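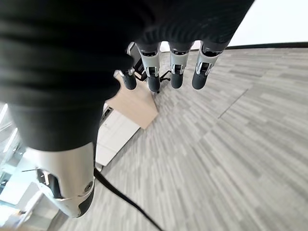
Robotic hand, black knit over the back, fingertips pointing down

Arnton Footbridge Replacement
Progress report to the Wavuvero Fund
5 October 2022

When we last wrote, in June, the old bridge over the Brerolov Canal was closed and the new one was expected shortly. The old bridge is still closed. It has also been removed, so we are at least consistent.

Work finished this period

The west abutment is poured, cured and signed off. The east abutment is poured and curing. Both approach paths have been graded, and the temporary drainage on the school side held up through the September rain. The steel span is fabricated and painted and is sitting in the Montes yard, where it has been admired by everyone except the people who would like to walk across it.
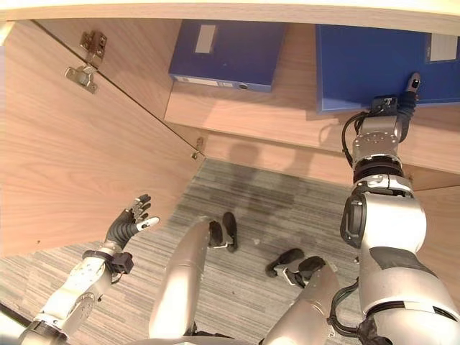
Leonie Strand
Project Manager, Arnton Footbridge Replacement

Delays

We are almost nine weeks behind the schedule you approved. Two of those weeks went to a water main that appears on the town's drawings on the other side of the road. The water company moved it quickly once it had agreed that it was theirs. Most of the rest is the crane permit. The span has to be lifted in from the highway, which means a lane closure, and the county wants the traffic plan redrawn for a detour that avoids its own resurfacing job. We have now sent them version six. The comments on version five were mostly about the font - we changed the font.

Budget

Spending is 7 percent over the line for groundworks and under on nearly everything else, mainly because nearly everything else hasn't happened yet. The water main work came out of contingency. We are not asking for more money. We are asking to move the unspent paving allowance into groundworks and to do the paving on the east path in asphalt instead of block. A revised budget sheet is attached.

Next period

Crane permit, then the lift, then handrails and lighting. Montes needs six working days after the lift to open the deck to foot traffic, with the lighting to follow. If the permit slips past the end of the month we lose the crane booking, and the next slot depends on when the crane comes back from another job.

Decision needed from the Fund: approval of the paving change, in writing, before the asphalt order goes in.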